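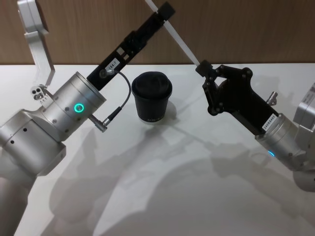
Two robot arms and a paper cup on a white table.

From: Rehema Minja
To: small-sellers list
Date: 28 January 2021
Subject: Re: VAT on overseas orders and returns since the change

Shewit, I've been through most of this in the last three weeks, so I'll put my answers under your questions. I'm a seller and not an accountant. Where I've had it confirmed by ours I've said so.

Shewit Mersha wrote:
> Hello all. We sell kitchen linens and a few ceramics, mostly
> within Great Britain, with a fair number of orders from Ireland,
> Germany and the Netherlands. We sell through our own site and
> through Lustumeo. We are VAT registered in the UK only.
>
> My first question is about stock coming in. We have always
> bought tea towels from a mill in Portugal with no VAT charged
> on the invoice and both sides of it going on our return. Our
> first January delivery came via Widar, and they want 588 pounds
> before they will release it. Is this normal, and do we get it
> back?

Yes, it's normal now, though you could have avoided paying it at that stage. Goods from the EU are treated as imports, so import VAT is due in the same way as on goods from anywhere else. There are two ways to deal with it. Either you pay it at the time and reclaim it on your return, or you use postponed accounting, where you put it on the return as VAT due and as VAT reclaimed, and no money changes hands at the border.

Postponed accounting doesn't happen by itself. Whoever makes the customs declaration has to be told that you want it, and they need your EORI number and your VAT number. Widar have a form for this on their business page. Mine took a week to be noted on the account, and two parcels came through in the meantime with VAT charged.

Check what the amount is made up of before you pay. Our bill looked like VAT and wasn't all VAT. There was a clearance charge and a separate charge for advancing the money. You can't reclaim those as import VAT. If the goods have come under the trade agreement and meet the origin rules there should be no duty, but the mill has to put a statement of origin on the invoice. Ask them for it now, before the next order leaves. Ours had never heard of it and sent the wrong wording first time.

For what you've paid already, you need the import VAT certificate with your own VAT number on it. A courier's invoice isn't enough on its own. Our accountant was firm about that.

> Second, parcels going out. I have stopped adding VAT to orders
> for EU customers, as they are now exports. But a customer in
> Cologne has refused a parcel because the postman asked her for
> money at the door. Should I have charged her something?

You're right not to charge UK VAT, as long as you keep proof that the goods left. We keep the certificate of posting or the courier's collection record, the customs form and the order, all under the same order number. I used to throw the posting certificates away once a parcel had been delivered and I've had to stop doing that.

The customer owes VAT in her own country when the parcel arrives, and usually a handling fee to whoever collects it. You can pay it for her by sending the parcel duty paid, but it costs more and the ordinary post doesn't offer it to every country. We have put a plain notice on the basket page for EU addresses, saying that the price doesn't include local tax and that the carrier may ask for it along with a fee. Orders from Germany have dropped but refusals have nearly stopped.

There is still a relief for very low value parcels going into the EU, up to 22 euros, and it ends later this year. I wouldn't build anything on it.

Northern Ireland is different again. For goods it stays in step with the EU rules, but your sales from Great Britain to customers there still carry UK VAT. Don't let your shop software treat those as exports. Ours did for the first four days of January and I had to go back and correct every one by hand.

> Third, Lustumeo. They have sent a message saying they will
> "collect and remit VAT where required". Does this mean they now
> deal with all of it and I should leave Lustumeo sales off my
> return?

No, please don't do that. I think this is the one most likely to get people into trouble.

The marketplace has to account for the VAT in certain cases only. One is where the goods are outside the UK when sold, are sent to a customer in Great Britain and the consignment is worth 135 pounds or less. Another is where the goods are already in the UK but the seller is based overseas. You're a UK business with your stock in the UK, so neither of those is you. Lustumeo pays you the full price and the VAT is yours to declare, as before.

I made a mess of this myself. The Lustumeo monthly statement has a column headed "tax handled", and in ours it said 2297 pounds. I took it to mean they had paid that over. I rang them, and it was the tax they had worked out on our sales and passed to us along with the rest of the money. It was still ours to pay. If I hadn't asked, we'd have been short by all of it. Get it in writing from them for your own account, and keep the reply.

Their fees are another matter. Look at which company issues the fee invoice and whether it charges UK VAT. If it comes from a company abroad, you probably need to apply the reverse charge, and that was the case before January too.

> Fourth, my sister-in-law wants to send me vintage glassware from
> her shop in Utrecht, to sell on my site with her posting straight
> to customers here. Most pieces would be under a hundred pounds.
> Who is the seller for VAT?

It depends on who the customer is buying from. If they buy on your site, from your business, and you pay her afterwards, then you are the seller. The goods are abroad at the point of sale, so if the consignment is worth 135 pounds or less you charge UK VAT at the checkout and put it on your return. There shouldn't be import VAT on top, but the parcel needs your VAT number on the customs paperwork or the customer may be asked for it again.

The limit goes by the whole consignment and not by each item. Two glasses at 80 pounds in one box is over it, and then import VAT is collected in the usual way when the parcel comes in. Postage and insurance don't count towards the limit if they're shown separately on the invoice.

If she is the seller and you only show her things on your page, she may have to register here herself, or your site may count as a marketplace. I'd pay for an hour of advice before doing it that way. It would be simpler for her to send you a box every couple of months and for you to import it as stock. Second-hand goods have margin scheme rules as well, and I don't know how those work with imports.

> Last one. Has anyone got Clarness to handle any of this? Mine
> puts every overseas order under the same code.

Partly. We use Clarness with the Simiyu shop plug-in. Out of the box it had one code for "outside UK" and that was all. You can add your own under the tax settings. I made four: exports to the EU, exports elsewhere, Northern Ireland, and imports with postponed VAT. The plug-in picks the code by country, so Northern Ireland has to be picked out by the BT postcode, and there's a box for that on the second settings page, quite far down.

Changing the codes doesn't change orders already brought in. I had 674 of them since Christmas and exported the lot to a spreadsheet, sorted by postcode, and re-imported. Take a backup first. The re-import made duplicates of any order with a part refund, and I found those only when the bank didn't match.

For postponed VAT you have to enter the figures yourself from the monthly statement. The January one isn't out yet. You get at it through the online customs service and you need to have signed up for access beforehand, so do it this week if you haven't. I'm told the statements won't stay up for ever, so download each one as it appears.

You also mentioned returns in the subject line but didn't ask about them. We've had only two come back from the EU so far. One came through with nothing to pay. On the other we were charged VAT on our own goods, and we have put in a claim under returned goods relief with the original posting certificate and the refund record. I'll post to the list when we hear. If anyone has already had one of those claims settled, I'd like to know how long it took and what they asked for.

I can send the wording of our basket page notice and the list of Clarness codes to anybody who wants them. Write to me off list, as attachments get stripped here.

Rehema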